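Gripper review, Jan 27, 2020

We bought a pair of Raveck two-finger grippers in August to replace the ones that came with our arms. The set cost $2,625 with mounting plates and cables. I run them on a two-arm tabletop cell where we practice pick-and-place on toy kitchen pieces, and I've put enough hours on them now to write something useful.

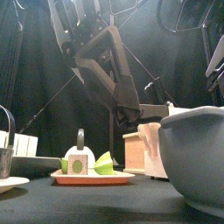
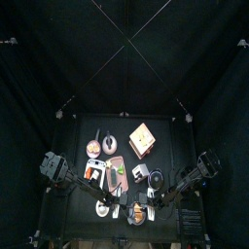 The fault I want to report is a release on signal loss. When the gripper loses its data line for more than a moment, it opens. It does not hold position and it does not raise an error the arm controller can read. The first time, Annapurna Pinto was running a lift test on the right arm and a metal cup dropped from 45 cm onto the table. We blamed the program. After the second drop we went through the logs and found the arm still reporting a closed grip with nothing in it. The cause was the cable. Raveck supplies a thin one with a push-fit plug and no latch, and it works loose when the arm reaches down and tilts its wrist. Toy food is a forgiving load for this. A slice of plastic lime or a fried egg can fall all day without hurting anything, but I would not hang a glass jar from these grippers, and I would not let anyone put a hand under one.

You can reproduce it easily. Close the gripper on something soft, keep your hands clear, and pull the data plug with the power still on. Ours opened every time, on both units. Yamuna Acharya repeated it with the arm parked, to rule out motion, and got the same result.

Support at Raveck answered in two days. They said open-on-loss is the intended default, so that a person can't be trapped, and that it can be changed to hold in firmware. I can see the argument. The manual doesn't mention it, though, and the setting resets after a power cut, so you have to write it again at every startup.

What we did:

- swapped the supplied cable for a locking one from Oltholm
- added a strain loop above the wrist
- set hold-on-loss in the startup script, with a check that stops the arm if the write fails

After those changes we ran 400 cycles with no drops.

The rest is decent. Grip force is even, the fingers come off with two screws, and the bodies stay cool. The older Gounder pair we had was slower and louder – but it never let go of anything.

Three stars out of five. I'd go to four if they shipped a plug with a latch and put the default on page one of the manual.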